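Dornbridge Library Prepares Welcome Bags for New Families

DORNBRIDGE – The Dornbridge Public Library will hand out 166 welcome bags to families new to the district this May, the largest number since the program began. The bags are intended for households with children entering kindergarten or first grade and will be available at the front desk from 9 a.m. until closing while supplies last.

Each bag contains a library card application, a map of the branches, a small packet of wrapped candy, a pen and a highlighter. Families may also choose one picture book from a cart near the children's room. The books are theirs to keep and do not need to be returned.

The program is open to any household that has moved to Dornbridge or to neighboring Skastenville within the past 14 months. Proof of address is requested but not required. A lease, a utility bill or a letter from a school will be accepted, and staff members can help families who have none of these. Families with more than one eligible child may request a separate bag for each.

"A family that has just arrived has a great many forms to fill out and very little time," said Svend Laxdal, director of the library. "We wanted them to have the card application in hand on the first visit, along with something for the children."

The library has offered welcome bags in some form for six years. In earlier years they were assembled at the circulation desk as staff time allowed, and supplies often ran short before the end of the month. Last year 14 families were placed on a waiting list and received their bags by mail. This year the supplies were ordered in advance, and the work was moved upstairs, where the tables can be left set up between shifts.

Funding for the program was approved as part of the library's regular outreach budget. An additional $300 was provided by Kulto, a stationery shop on Delorme Street, toward the cost of pens and highlighters. The shop will also keep application forms at its counter through the end of the summer.

Sunil Amarasinghe, who coordinates children's services, said the contents were chosen after conversations with parents at the Saturday story hour's successor program, now held on weekday mornings. Several parents had asked for items that could be used at school, and the highlighter was added at their suggestion. Stickers, which were included last year, have been dropped from the list.
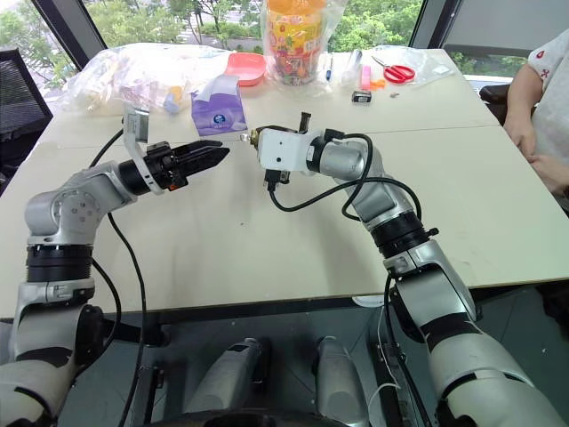
Candy is packed separately from the other items and may be left out on request. Parents who have concerns about allergies are asked to speak with a member of the children's staff, who can provide a list of ingredients. A bag without candy may be reserved by telephone and will be held at the desk for six working days.

Printed materials are available in English and Spanish. Large-print copies of the branch map may be requested at either location. The Skastenville branch will receive a share of the bags – its supply will be kept at the information desk, as the children's room there is closed for painting.

Families who are unable to visit during regular hours may send a relative or neighbor to collect a bag on their behalf. The person collecting should bring the family's name and the ages of the children. Card applications can be completed at home and returned to any branch, or placed in the book drop beside the main entrance.

Any bags remaining at the end of the month will be offered to the district's elementary schools for distribution at summer registration.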